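Speaker notes – "A robot arm in the spare room"
Mavport open shop night, 06/10/2026
Talk slot: 25 minutes plus questions. Laptop on the left, water on the right, don't stand in front of the screen again.

OPENING (2 min)

Hi everybody, thanks for coming out. I can see a few faces from the soldering table, so some of you have already heard me swear at this project through the wall. Tonight you get the cleaned-up version.

I've been building a robot arm at home since November. I'm a bookkeeper, I have no engineering degree, and before this the most complicated thing I'd ever put together was a bunk bed. I'm telling you that so you'll relax. If there's a part of this you don't follow, it's probably because I don't fully follow it either, so put your hand up and we'll work it out together.

What I wanted was simple to say. Thing on a table, tray on the same table, arm picks up the thing and puts it in the tray. My kid asked why I didn't just pick it up myself. Fair question, no answer, moving on!

(Pause for laugh. If no laugh, keep going, don't explain it.)

WHAT I BUILT IT FROM (4 min)

The arm goes by the name Toren, because that was the name of the folder on my laptop and it stuck. The joints are hobby servos, the bigger kind, and the links are printed here on the shop machines. Thank you to whoever keeps leaving the black filament loaded, you have saved me a lot of trips.

I had a budget of 300 dollars. I'm going to tell you I kept to it and you're going to look at me kindly. The arm itself, yes. Then there was the power supply, then the second power supply because I'd bought the first one too small, then a bag of screws in a length I'll never use again. If you're planning one of these, buy the bigger supply first. Every joint pulls hardest at the same moment, right when the arm starts to lift, and a weak supply just lets everything sag like a tired flower.

The base is clamped down. Please clamp yours down. I spent an evening hunting for a bug in my code that was really the whole arm scooting along the table a hair at a time.

(Pass around the broken link. Ask for it back this time.)

THE GRIPPER (5 min)

OK, so this is the part I love, and if I'm running long, cut somewhere else.

I went through three grippers. The first one had a single moving finger that pushed against a fixed one. Easy to print, easy to wire, and it shoved everything sideways before it held it. The second had soft tips I cast out of silicone, and they were lovely, and they peeled off. The one I have now has two fingers that close toward each other, with flat pads at the tips, and I've stopped fiddling with it, which for me is a big deal.

The camera rides at the wrist, looking out past the fingers. I tried one overhead first, on a lamp arm, and the trouble was that the robot kept getting in its own way – just when I needed to see the fingertips, the elbow would be parked right over them. At the wrist, you always see the tips. What you lose is the big picture. If the thing you want is behind you, tough luck, you have to go look for it.

(Next slide. Let people look for a second before talking.)

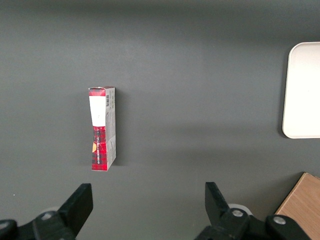
Wrist camera view: plaid box standing on end, white tray off to the right.

So there's your whole problem on one table. Box, tray, and a gap between the fingers for the box to end up in. I stand the box on its short end because I want a grip on the sides with some height to work with. Standing up also makes it the harder version, since a tall thin carton falls over if you so much as breathe on it with one finger before the other gets there.

Look at the shadow along the right side of the box. I point this out every time because it cost me a weekend. My first go at finding the box in the picture was just "find the part that isn't gray," and that works great until you move the lamp. Then the shadow gets long, the program decides the shadow is part of the box, and the arm heads confidently for a spot where there's only table. I switched to looking for strong color and things got much better. Red is a very good friend to a beginner.

The white tray is a different story. In soft light, fine. In bright light the rim washes out and the edges go wobbly. For now I cheat and tell the arm where the tray is. I measured it with a ruler and typed in the numbers. I'd like to fix that someday, and I'd also like to clean the garage someday.

(If somebody asks about the dark tabletop: I like it a lot. Matte matters more than the exact color. The shiny white desk I started on gave me glare in every picture.)

TEACHING IT THE MOVE (5 min)

There are two ways I've tried to get the arm to do the job, and I'll be straight with you about both.

Way one is to write the steps. Go above the box, open, come down, close, lift, go over to the tray, come down, open. You can get that running in a weekend and you'll feel like a genius. It's fine so long as the box is standing up, facing the right way, inside the patch of table you tested. Turn it a bit and the fingers land on the corners and it spins out.

Way two is to show it. You move the arm through the job by hand, over and over, saving the wrist picture and the joint positions as you go, and then you train a small model to copy you. I followed the guide that Nestbridge, the club across the river, put up on their page, and I'd have been lost without it. I recorded 50 runs for my first batch. By the end my shoulder hurt and I'd listened to a whole audiobook about shipwrecks.

What I learned from that batch is that I'm a sloppy teacher. I'd reach in from the left on some runs and from the right on others, depending on where my coffee was. The model tried to do both at the same time and went straight down the middle, into the box. So I threw the whole batch out, which hurt, and did it over with a rule for myself: same approach every run, slow near the box, full stop before closing.

The second batch is the one I use now. It still fumbles. It does better when I move the box around than the written steps ever did, and it does worse when I change the lamp. Take that for what it's worth. I haven't kept proper scores, and I know some of you are going to get on me about it, and you're right.

(Check clock. If past 17 minutes, skip to THINGS I'D DO DIFFERENTLY.)

SIDE NOTE: SQUEEZE (2 min)

Cartons crush. I know that sounds obvious. My servos don't tell me how hard they're pushing, so I close to a set width and stop there. I pick a width a hair narrower than the box and let the pads do the rest. I have a stack of dented cartons at home from before I figured this out, and I'm keeping them as a sort of diary.

A couple of people have told me to read the motor current and use that as a rough sense of touch. It's next on the list. If you've done it, please find me at the break – I'll buy the coffee.

THINGS I'D DO DIFFERENTLY (3 min)

Label both ends of every cable. I only labeled one end and I have no idea what I was thinking.

Put the power switch where your hand already is. Mine was behind the arm for the first month, so to stop the arm I had to reach past the arm. Please don't do that. Mine's now a big button on a cord by my left knee.

Save the pictures from bad runs. I deleted mine because they embarrassed me, and then I needed them.

Tighten the screws on the fingers before every session. They back out on their own with all the little bumps. A dab of thread locker helps on metal into metal, but keep it away from printed parts until you've tried it on a scrap. It made one of mine go crumbly.

And get somebody else to try your setup early. I took the arm to the Arabzadeh Street workshop for an afternoon, and within a few minutes a teenager had asked for a slower speed setting, a way to go back one step, and a light to show when it was recording. I built all of those the following week.

WRAP (1 min, then questions)

My files are on the shop's shared drive in the folder called Toren. The printed parts are in there, plus the wiring sketch, which is a phone photo of a napkin, and the training notes. The older gripper files are in a subfolder marked "no." Help yourself to those too if you want a project.

Questions I usually get, so I don't freeze:

Noise – yes, it's loud. The servos whine when they hold still. I work with the door shut.

Can it do glasses or mugs – I haven't tried and I like my mugs.

Would I sell one – no, but I'll happily help you build yours on open nights.

(Get the broken link back. Unplug before packing. Extension cord belongs to the shop.)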